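Textile : Linmont révise ses règles de tri à la source

Feb 15, 2023 - L'agglomération de Linmont modifie les consignes applicables à ses bornes de collecte textile. Le nouveau règlement, adopté en novembre, distingue désormais le linge de maison des vêtements. Les deux flux étaient jusqu'ici mélangés puis séparés à la main au centre de Tullidance.

L'exploitant, la société Mollel, a traité 372 tonnes l'an dernier. Le taux de refus atteint 11 %, principalement pour cause d'humidité. Les articles souillés de graisse ou de peinture restent exclus - ils partent en incinération avec les ordures ménagères.

« Un coton imprimé et un denim ne suivent pas la même ligne d'effilochage. Les séparer dès la borne nous épargne une manutention complète », indique Beatrice Mwakyusa, responsable d'exploitation chez Mollel.

Le quartier de Tallo servira de secteur pilote, avec neuf bornes à double trappe et 4000 foyers desservis. Les sacs devront être fermés et ne contenir qu'une seule catégorie. Les chaussures, liées par paire, vont avec les vêtements. Un bilan sera présenté aux élus avant toute extension.

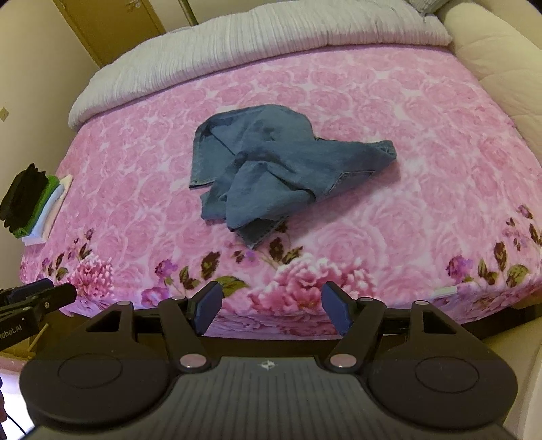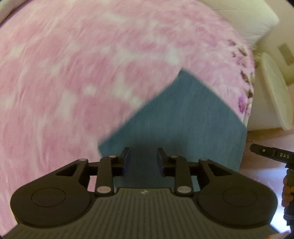
Denim et drap à motif de roses (première photo) ; couverture pelucheuse rose et blanche (seconde photo).

Calendrier de collecte

Les bornes de Tallo seront relevées deux fois par semaine. Le reste de l'agglomération conserve une levée hebdomadaire.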